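Setting up your Sumgate rain logger: Part 2, joining the catchment network

I'm Tsehay Assefa, and I look after the Brirkach watershed map, so your readings end up with me – hello!
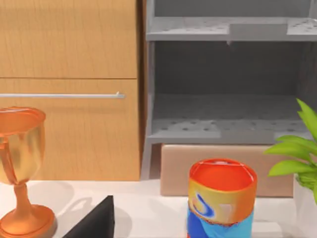
Before you start, have your station code handy (it's on the card with your welcome letter).

1. Hold the side button for 5 seconds until the light blinks green.
2. Open the Roltetti app and tap Add Station.
3. Type in your code. Mine is 1,747, so please don't use that one!
4. Set the upload time to 6 a.m. I like everybody's numbers in before breakfast.
5. Tap Save, then send me a test reading.

Note: If you're more than 500 feet from your router, you'll want the Kuzmenko antenna. I held off on buying one until July and lost a lot of good storm data.

Caution: Don't open the battery door in the rain. I've ruined 2 loggers that way, and the second one was brand new.

Once your test reading shows up, I'll add your dot to the map and email you.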